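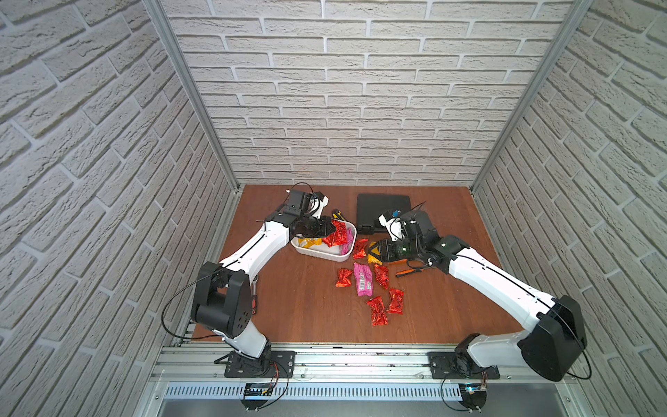

Mpho Moodley wrote in before this page was even finished to say that red foil beats every other color of wrapper, and that anyone who fills a sharing tray without it has missed the point. I love a firm opinion about candy, so Mpho gets the first word!

Welcome to the candy tray gallery. It's a short one this time, a single photo at the top, but it has the thing I'm fondest of in any treat table, the stage where the sorting has begun and most of the good stuff is still out on the floor of the display. A white tray, a yellow package already in it, something pink down toward one end, and all that red foil. I could look at it for ages.

I've been putting trays together since the February we did the welcome table for the Flutavari winter fair. That was 226 pieces on one long table and I enjoyed every minute (my feet did not). Since then I've kept notes on which mixes disappear and which ones sit there until closing, and people keep asking me for them, so they're going up here next to the picture.

Red foil first
I'm with Mpho on this. Foil catches light from every side, and against plain white plastic it looks like somebody threw a party in the tray. Scatter it and it still looks good. I put the red ones in last so they end up on top, and if a few won't fit they go in a bowl by the door.

Then the yellow
A flat yellow package is a wonderful thing to build on. It lies down nicely along one side and gives the small round pieces something to lean against – otherwise they roll to the middle and you've got a heap. Yellow with black on the wrapper is even better, especially if you're setting up in a room with dull lighting. I once did a whole tray in yellow and black for the Griso swimming club and they asked for the same again the next year.

Pink, in small amounts
Pink wrappers go a long way. One or two near the end of a tray will pull your eye right across it. When I used more than that at Ntuli Hall the whole table looked like a birthday cake, which was fine for the kids' afternoon and a bit much for the evening talk. Turn the barcode side down if you're fussy. I am fussy.

About the tray
Plain, white, rectangular. I've tried glass dishes, baskets, a slate thing that weighed as much as a paving stone, and I keep coming back to white plastic. It wipes clean in a second, and it stacks, so I can carry a pile of them up the stairs at Flumero in one trip. Mine are shallow enough that you can see every piece without digging, and that matters more than you'd think when there's a line of people behind you choosing between pink and red.

And the backdrop!
White brick and a reddish-brown wood-grain floor are such a good match for candy colors. The brick has real texture to it, with gray lines between, and the warm floor stops all that white from feeling chilly. Gert Sithole has been telling me to paint my own back wall like this for a long time. I'm now measuring it. If anyone has done brick-textured panels at home and can tell me how they handled the corners, please write, I'd be so grateful.

My usual mix
For a table of 24 guests I set out 65 pieces and keep a spare bag under the cloth. More than half of that is small foil-wrapped candy, then a few larger snack packages, then the pink. Chewy things go at the opposite end from chocolate. Anything with nuts gets its own tray and its own card, written large, and I don't bend on that one.

Fill from the outside edge toward the middle. Leave a gap or two so fingers can get in. If the wrappers have twisted ends, point them in different directions; lined up straight they look like they're waiting for inspection. I top up little and often, as a half-full tray with some shine to it gets more takers than one that's piled up and then left to empty.

Gert thinks the mixes should be done by flavor and has promised me a tray of his own for the next gallery, all citrus, no foil at all. Mpho has already objected. Send yours too, finished or half sorted, on any sort of table you like – I'll add them as they come in.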